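How Does a Song Get Stuck in Your Head?

You are brushing your teeth. You are thinking about nothing much. Then, from somewhere behind your eyes, comes the chorus of a commercial for carpet cleaner. It plays again. It plays at lunch. By bedtime you know the carpet cleaner's phone number.

Scientists have a few serious names for this, but most people call it an earworm. No worm is involved. You can stop poking your ear.

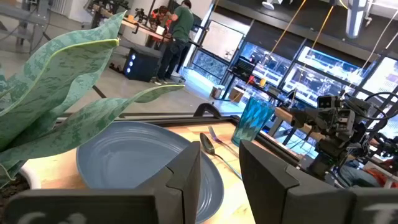
What is an earworm, then?

It's a piece of music that your brain plays without being asked. Usually you don't get the whole song. You get a small piece, often the chorus, going around and around like a dog that has lost its ball.

The part of your brain that handles sound can get busy even when there's no sound to hear. Try it now. Think of "Happy Birthday," but don't sing. You can "hear" it, can't you? An earworm is the same trick, except that your brain has picked the tune and you don't get a vote.

Why that song?

Some tunes are better at sticking than others. Sticky songs are often fairly quick, with a simple shape that goes up and then comes down again, so they are easy to sing. Many of them also have one odd little jump or a repeated note that makes them different from the rest.

They also repeat themselves. They also repeat themselves. (See? Annoying already.)

Another thing that matters is how lately you heard it. A song from this morning's car ride has a head start over one you last heard in kindergarten. But a smell, a place or a single word can wake up an old one. If someone at the table says "row," there is a fair chance that a boat will be along shortly.

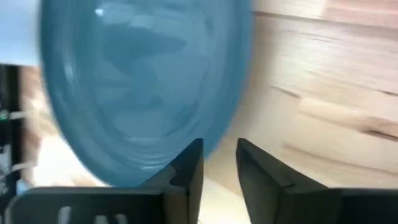 And it likes to arrive when your mind has nothing much to do. Walking, showering and waiting for a grown-up to finish talking to another grown-up are all excellent times to catch one. Hard math problems are less good, which may be the nicest thing you hear about them all day.

Can you get rid of it?

Sometimes. Here are some things people try:

Listen to the whole song. Your brain may be stuck because it only has the middle. Give it the ending and it might let go.

Chew gum. It sounds silly, but when you sing in your head you use some of the same machinery that you use for talking. Keep your jaw busy and the singing has a harder time.

Do a puzzle or read a book. Pick one that's a bit tricky, but not so tricky that you give up and start humming.

Swap it for another song. This works very well, until you notice that you now have the other song.

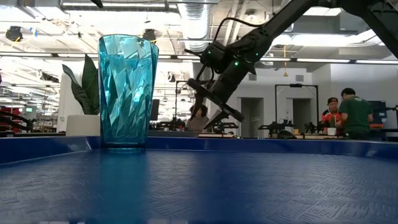 A cup makes a decent drum. Tap out the rhythm of a tune and see if a friend can guess it.

Is it bad for you?

No. Nearly everybody gets earworms, and most of them fade by themselves. Musicians get plenty, and some don't mind at all – a tune that won't leave may be the start of a new one.

Your brother, on the other hand, may mind quite a lot if you hum it through dinner.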